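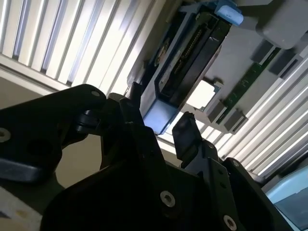 *Electronic module in a pale grey chassis.*

# Phones and tablets on the bench: charging, cleaning, storage

Last revised 11 Mar 2018. The section on cables replaces the old one from May.

## Charging sockets

Most phones brought in as "not charging" have a blocked socket. Pocket lint is pressed to the back of the socket each time the plug goes in, and in time it forms a felt-like pad. The plug then sits slightly proud and falls out under its own weight.

- Switch the phone off fully. Standby is not enough.
- Look into the socket with a torch held to one side of your head, so that the light falls along the line of sight.
- Use a wooden cocktail stick shaved flat at the tip. Work along the back wall and draw the lint outwards. On sockets with a central tongue, keep to the outer channel and put no sideways load on the tongue.
- Do not use a pin, a needle or a paper clip.
- Do not blow into the socket by mouth.
- Try the plug again. It should click and sit flush.

If the plug seats properly and the phone still charges only at one angle, the socket is worn or its solder joints have cracked. Cleaning will not help. Stop wedging the cable with a book; it makes the joint worse.

## Cables

Keep one cable that is known to be good and mark it with a band of heat-shrink. All faults are tested against that cable first. Mine is a plain Covosach lead, bought at the counter in Bedcombe, and it does no other work.

Long thin cables lose voltage. A tablet which charges normally on a short lead may gain almost nothing overnight on a 2 metre one from the same charger. Before blaming the battery, swap the lead, then the charger, then the wall socket, changing one item at a time and writing down the result.

Coil cables loosely, with no bend tighter than a jam jar lid. Winding the lead round the charger body breaks the conductors where they enter the moulding. A split sleeve can be covered for appearance, but the cable should be retired if bare wire or braid shows. 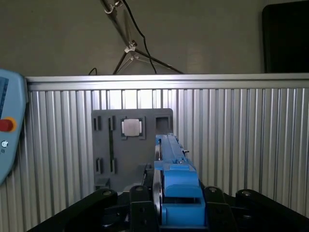 Alcides Cavalcanti wrote to say that he labels the charger as well as the cable, with its output voltage and current in paint pen, and that this has ended most of the arguments about which one belongs to the tablet. I have since copied him. Put the label on the face that stays visible when the charger is plugged in.

## Screens and cases

Take the case off before cleaning. Grit collects round the inside edge and marks the back of the phone every time it shifts.

1. Power off and unplug.
2. Lift loose grit with a soft brush. Wiping first drags it across the glass.
3. Dampen a microfibre cloth with distilled water. The cloth takes the liquid, never the phone.
4. Wipe in one direction, refolding to a clean face as you go.
5. Dry with a second cloth and leave the case off for an hour.

Silicone cases can be washed in warm water with washing-up liquid. Leather ones cannot. Window cleaner, kitchen spray and anything abrasive should be kept off the glass, as they strip the coating that sheds finger marks. The coating wears off in use anyway, usually first where the thumb rests.

For speaker grilles I use Neagu foam swabs, dry. Cotton buds shed fibres into the mesh.

## Putting a spare phone away

A spare handset in a drawer is often dead by the time it is wanted. The cause is a cell left flat, which drops further on its own until the protection circuit refuses to charge it.

- Store at half charge. Neither 100 per cent nor empty is suitable.
- Sign out of any account that could lock the phone later, and write the PIN somewhere other than the box.
- Remove the SIM and memory card. Tape them to a card with the number written on it.
- Keep it in a cool, dry cupboard indoors. A loft is too hot in summer and a shed too damp in winter. The hall cupboard here stays near 17 °C for most of the year and has done well enough.
- Top up to half again every few months.

Before it goes away, copy the photographs off and open several of the copies to check them. A folder showing the right names can still hold damaged files. Copy in batches of 300 or fewer if the transfer keeps stalling, and compare the totals at both ends.

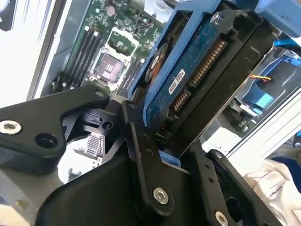
## Swollen batteries

Signs are a screen lifting along one side, a back cover that no longer closes, or a phone that rocks on a flat table. Stop charging it at once and switch it off. Do not press the cover back down and do not pierce the cell. Put the phone in a metal tin with the lid resting loosely on top, stand it away from anything that burns, and take it to a battery collection point. It must not go in the household bin.

The Nulholm stand on my bench has a hard metal lip that digs into thin tablets. A strip of felt along the lip cured it.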